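How do I keep a woven placemat from sliding and curling?

Posted in Home & Table
June 11, 2023

I picked up a set of round woven mats at the Ostley market in February and I love them! The trouble is that they skate all over my kitchen table, and one has started to curl up at the rim. Any ideas that don't involve glue?

grotholm_kitchen

Yes – steam! Lay a damp dish towel over the curled mat, run a warm iron over it for a few seconds at a time, then leave it under heavy books overnight. Mine came out beautifully flat. For the sliding, cut a circle of rubbery shelf liner a bit smaller than the mat and tuck it underneath. It grips so well!

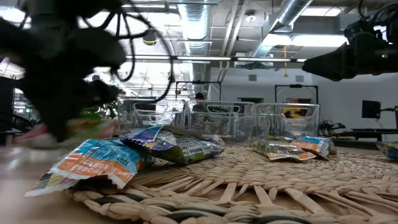 Curling usually starts when one side dries faster than the other, so keep them away from the raderator and flip them every week or so. I use mine for everything, even as a landing spot for snacks. A round one with coarse, pale braids and a bit of gray in it looks great on light wood, and five snack bags fit on it nicely. Braids like those do catch crumbs, so shake it outdoors and go over it with a soft dry brush. Never soak it!

Ekanayake

shelf liner, same as above. works

Clinach707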